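Evaluating the Skundus Simulation Kit for a First Course in Robot Grasping
Project report, Brevham Engineering, spring term
Ileana Ardeleanu and Roy Bickerstaff

1. What we were asked to do

The department has been thinking about paying for a simulation package so that second-year students can practice grasping without standing in line for the one real arm. Our adviser gave us a trial license for Skundus, a kit sold by Plusska, and told us to find out whether a pair of students with ordinary laptops and ordinary patience could get through a lab with it. We were judged to have both, on what evidence we don't know.

The kit comes as a download with a simulated arm, a two-finger gripper, a library of objects and a set of guided lessons. There is a paid add-on called Gunnlaugsson, which handles fancier materials and lighting. The trial included it. The student price doesn't, and we come back to that in section 5.

2. Getting started

Installation is described in the manual as a single step. The step has a page and a half of notes under it. Roy had it running by lunchtime on a Sunday; Ileana's laptop needed a newer graphics driver, and then an older one. Once both machines agreed to start the program, they stayed that way for the rest of the project, and we want to be fair about that. Nothing crashed in the middle of a run.

The lessons are well written up to lesson 2. After that they assume you have read the reference guide, and the reference guide assumes you have done the lessons. We got around this by opening the finished version of each lesson and taking it apart, which taught us more than the text did but is probably not what the author had in mind.

3. Test setup

We wrote one script for everything. It places an object on the work surface with a small random shift, opens the gripper, moves in from above, closes, lifts, and records whether the object is still between the fingers at the end of the lift. If it is, the run counts as a success. If the object is somewhere else, including one memorable case of very far away, the run counts as a failure.

Across all objects we did 700 runs. They were started in the evening and left alone overnight, so most of the heavy work was done while we were asleep – a feature of simulation that the brochure undersells.

We used three kinds of object: boxes, cylinders and what the library calls "challenge shapes." The last group is where a parallel gripper earns its keep or doesn't. Flat fingers want flat, parallel sides, and a pyramid offers them nothing of the sort. Squeeze it near the top and the sloping faces turn part of your grip into a push downward. We also gave the pyramid a mirror finish from the Gunnlaugsson set, since the add-on was there and we wanted to know if shiny surfaces would slow the picture down.
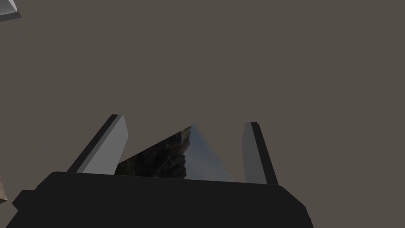

Figure 1. Gripper view in Skundus, fingers open, mirrored pyramid between them.

The view from just behind the gripper became our favorite for debugging. It does have the drawback that the gripper's own body hides the lower part of whatever you care about, so we could judge the tip of the pyramid nicely and had to take the base on faith. For checking contact we switched to a side view. The kit allows any number of views, but it forgets them when you close the project, and we typed the same settings in more often than we'd like to admit.

4. Results

Boxes were easy. Almost all of our failures there came from our own script, which for two nights had the lift starting before the fingers had finished closing. We reran those and threw out the bad data, with regret, as it had looked very impressive in the other direction.

Cylinders standing up were nearly as good. Cylinders lying down rolled when the fingers touched one side first, which is what real ones do on our bench too, so we count it in the simulator's favor.

With the pyramid, the success rate was around 70 percent, and this number bothered us. Theory and a few minutes with a wooden pyramid and a pair of pliers both suggested it should be lower. We found the reason in the default friction setting, which is set high enough that the fingers might as well be glued. With friction turned down to something closer to the rubber pads on our real gripper, the pyramid mostly slid out and stayed on the table, and we felt better about physics.

The mirror finish made no difference to the grasp, as it shouldn't. It did make each run noticeably slower on Ileana's laptop whenever the view window was open. With the window closed there was no slowdown.

5. Is it worth the money?

For a first course, we think yes, for the basic kit. The gripper behaves sensibly, runs can be repeated, and students can drop things all day without anyone filling out a form. We would ask for two changes in how it is used here: the friction default should be corrected in a shared project file before the first lab, and lessons 3 and up should be replaced by our own handout.

We can't recommend the add-on for this course. It is pretty. The rocks and sky in its reflections are a good deal more scenic than our lab, and Roy spent most of an afternoon in March turning everything in the library into chrome. If a later course deals with vision, where shiny objects cause real trouble for cameras, the question should be opened again.

6. Left undone

We never compared the simulated runs with the real arm in any organized way. The arm was booked. We have left our script and the corrected project file in the course folder, with comments, some of which are polite.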